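# Tables of Vorkville: a small gallery

Liesl Hubmann has been photographing tables for longer than is probably good for her. Kitchen tables, canteen tables, the thing in the hall at Pfister that is a door on trestles and has been since before either of us arrived. The rule of the series is simple. You may photograph any table you like, provided you don't tidy it first. People agree to this cheerfully and then start tidying.

Nadja Aebischer and I have done the choosing and the captions. Liesl has done the hard part, which is getting people to put the cloth down and step away.

We have a soft spot for the plain ones. A big white table is a stern thing to live with. Every crumb reports for duty, every ring from every mug is entered in evidence, and a single small bowl can look as though it has been asked to wait outside the headmaster's office. Nadja thinks this is the whole appeal. I had a white table for 2 winters and gave it to my sister.
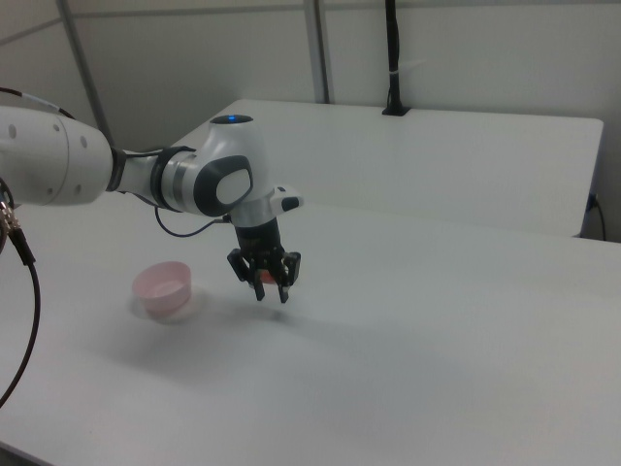
Bowls, on the other hand, I will defend to anyone. A house needs 4 of them and owns a cupboardful, and the one that gets used is never the good one from the wedding. It's the little plastic one in a colour you wouldn't have picked. Pink, very often. It has held buttons, olives, screws, the spare key, and on one bad evening the soup. It weighs nothing and goes in any drawer, and when you move house it is the first thing you find and the last thing you meant to bring.

Liesl maintains that small plastic bowls breed. She started with a set of 4 from the market in Vorkville and now has a shelf she won't let us photograph, tidied or otherwise. Nadja has suggested a second series. Liesl has suggested Nadja pay for the printing.

On that subject: the prints are going up in the corridor at Grudix, between the coat hooks and the lift, where they will be looked at by people waiting for the lift. We had hoped for the café at Uron, but the café wanted landscapes. A table is a landscape if you get low enough, as I told them, and they said they would let us know.

If you have a table and some self-restraint, Liesl would like to hear from you. She is after round ones in particular, and anything with a drawer that sticks. Please leave the post where it is.

*Captions and grumbling by the two of us, everything else by Liesl. Page last changed 2020-02-14.*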